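Rules for a Countertop: a gallery with grumbles
Posted 7 April 2020

I spent a good part of March reading the Hosden house rules for robot work in kitchens, 569 numbered lines of them, and then looking at what people do with those rules once they start building test scenes. The pictures on this page come from simulation, which is where nearly everyone tries things first these days. I have no quarrel with that. My quarrel is with the word "compliant," which gets stamped on things long before I would stamp it.

A few of the rules are good. I'll say so now, as I won't be saying it often. Keep the stop button where a person can get at it. Keep the work surface known and listed. Write down what the arm is allowed to touch. Anybody who has worked near a machine would have come up with those over lunch.

Marble counter, a white kettle, a spoon and a fork, with the gripper pointing straight down beside the kettle. There's a red stop button at the base of the arm. 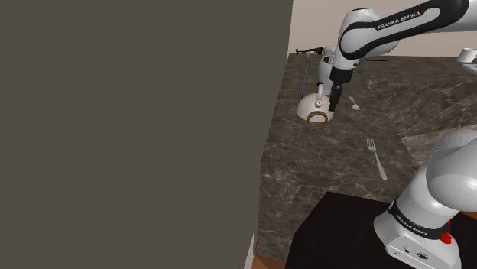
The trouble starts with how the rules are checked. Hosden asks for 600 runs in simulation before anyone may sign the form, and the form has a box for the number of runs and no box at all for what went wrong in them. You could have 600 runs of the same dull reach and pass. You could have 31 bad ones and pass too, provided they were logged under "operator learning." I have asked about this and been sent a flow chart.

Then there is the stop button rule. It says the button must be "present and reachable." Present is easy in a simulation, you draw one. Reachable by whom? A simulated kitchen has no tired person in it carrying a tray. The Prostari checklist copies the same wording and adds a line saying the button should be red, which I suppose is progress.

I also don't trust the object lists. Karimi, whose guide is the shortest of the lot and the one I'd keep if I had to keep one, wants every item on the counter named and given a risk grade from 1 to 4. Fine so far. But loose, bendy things like string and cord mostly get graded by weight, and weight tells you very little about what string does when it meets moving parts. I'd put anything that can wrap or snag at grade 4 and argue about it later - the argument is cheap at that stage.

Closer in: open fingers over the veined stone, a brown loop next to the white piece, and a fork far off in the opposite corner.

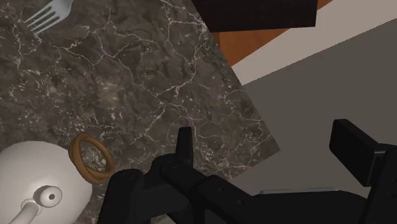

Clearance is the other sore spot. The Zeltska note, which Hosden cites 2 times as if it settled the matter, sets one fixed clearance for everything, whether the thing is steel or china. It was written for parts in bins. Copying it over to a kitchen saved somebody an afternoon. What I'd want is a gap that depends on how fast the arm is going and what breaks if it gets there early, and I'd want it tested on a real counter, with a real mug nobody minds losing.

I've sent these notes to the Hosden people in a politer form. They replied that the clearance section is under review and that the run count will stay as it is. The run log template is due for a new version too, and I'll put up my comments on it when I've read it.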